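Textile Care and Materials, Unit 2
Insulated garments: fill, shell and laundering
Notes prepared by Elisa Pellegrini, revised 9/25/23

2.1 Fill
Down traps air in clusters that have no quill. Feather has a quill and compresses less evenly. Polyester fill is continuous or short staple and keeps more of its loft when damp. Fill power is a volume measure for a fixed mass of down. It does not state how much down a garment contains, so two jackets with the same rating can differ in warmth.

2.2 Shell and stitching
Stitched-through baffles are light and cheap to sew, but the fill thins to nothing at each seam. Box-wall baffles avoid this at a cost in weight and labour. Down shells need a tight weave or a coating to stop fibres migrating.

2.3 Laundering
Follow the care label where it differs from these notes. Close all zips. Use a front loader, a mild detergent and no fabric softener. Rinse twice. Tumble on low, stopping to break up clumps by hand. Pale shells show grey at the cuffs and collar first; pre-treat these areas.

Lay the garment flat before checking the loft, and leave it alone for ten minutes.

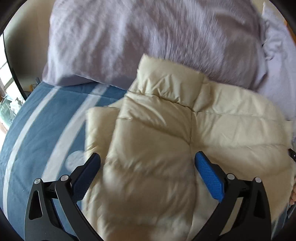

2.4 Storage
Store uncompressed in a breathable cover. Prolonged compression reduces loft in both fill types.

Reading: Khương, course reader, p. 188. The worksheet is due in May and is marked out of 70.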